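Patska Bagging Set - fault notes and data card

Read this before you train on anything from the March part of the set. A share of those episodes was recorded with a wrist cable that was pulling on the arm, and the joint data from that stretch can't be taken at face value.

What the set holds

Patska is a bimanual teleoperation set. The task is to pick up packets of candy and put them into an upright paper gift bag. Two arms share one rail. One operator drives both. There are 2,000 episodes in the full release. Each one has joint positions, commanded positions, motor currents, gripper opening, and video from a fixed camera and the wrist cameras.

Siiri Lukoševičius wrote the recording software and keeps the episode index. Irfan Entili and Vilja Miettinen did most of the driving. Shota Okabe looked after the hardware. Liis Toom checked the labels and wrote this file, so complaints about the wording go to her.

The fault

During March the right arm began to stop partway through the lift. The gripper would close on a packet, the arm would come up and back, and then the controller would report a following error and hold position. Sometimes the gripper opened when this happened and the packet fell. Sometimes it stayed shut and the operator had to clear the error with the packet still in the air.

We first blamed the packets. The larger bags have a lot of loose film at the ends, and it is easy to pinch the film together with something underneath it. Vilja spent a morning lifting only small packets and the stops kept coming, at the same height and with the wrist turned the same way.

Next we blamed the controller, which is our own build of the Flernik driver. Siiri rolled it back two versions. No change, and we lost the rest of the day to recalibrating.

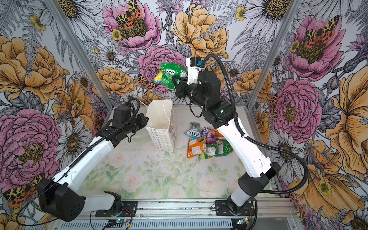

Shota found it by moving the arm by hand with the power off. With the wrist raised and rotated outward, the cable sleeve came tight before the joint reached its soft limit. Past that point the motor was pulling against the cable as well as carrying the load. The current trace shows it clearly once you know where to look: a slow climb, a flat top, then the stop.

The sleeve had been tied down one clip too close to the base after a camera cable was replaced. The old clip position was not written down anywhere. It is now written in the setup notes and marked on the arm with paint.

What it did to the data

600 episodes were recorded between the cable replacement and the fix. Of these, 42 contain a hard stop. The hard stops are easy to find and are flagged.

The rest are harder to judge. In many of them the arm did not stop but ran a little behind its commanded position near the top of the lift. Operators got used to this without noticing and began to steer around it. Irfan's episodes from late in the period show the right wrist taking a lower, wider path to the bag than his earlier ones do. A policy trained on those will learn the detour. We did this ourselves with an early Hevano checkpoint and spent a while wondering why it swung out so far on every lift.

The left arm was not affected. Its clips were never moved.

Flags in the index

The index file has a column named cable_state. It takes these values:

ok - recorded before the cable replacement or after the fix
tight - recorded during the fault, no hard stop
stop - recorded during the fault, at least one hard stop

A second column, stop_frame, gives the frame number of the first hard stop, or -1 if there was none. Later stops in the same episode are not marked. If you need them, look for the flat top in the right shoulder current.

Episodes marked stop have been left in full. We did not trim them at the error. The part after the stop includes the operator clearing the fault and, in most cases, trying again, and some people working on recovery behavior have asked for exactly that.

Suggested use

For imitation learning, use only the episodes marked ok.

For fault detection, use all three values, and split by recording session. Neighboring episodes from one session look very much alike, and a random split will give you a score that is too good. Our own first detector did very well that way and then missed most of the stops in a session it hadn't seen.

Don't use the tight episodes to measure operator skill or speed.

Safety

Nobody was hurt. There was one close call. After a stop, Irfan reached in to pick up a dropped packet while the right arm was still holding position under power. The error cleared on its own when the packet left the gripper, and the arm finished its move. His hand was already back out.

Two things changed after that. The controller no longer clears a following error by itself; the operator has to press reset. And the motor supply has to be off before anyone puts a hand past the rail, for any reason, including a packet that is only just out of reach. If you rebuild this setup from our Juška parts list, please keep both rules.

Checks before each session

With power off, move each wrist by hand through its full range and watch the sleeve. It should still have slack at the limit.
Compare the clips with the paint marks.
Run the empty lift routine (tools/empty_lift.py) and read the peak currents it prints. A right shoulder value well above the left one means stop and look at the cable.
Press the emergency stop once while the arms are moving.

Known problems still open

Gripper opening on the left arm drifts slightly over long sessions. It resets on a restart. We have not found the cause.

Wrist video in a few sessions starts a frame or 2 late compared with the joint data. Siiri has a script for this in tools/align.py, but it has not been run on the release files.

Packet labels are by eye. Liis is working through the ones where two packets were lifted together and only one was named.

Reports of stops we failed to flag are welcome. Please send the episode number and the frame.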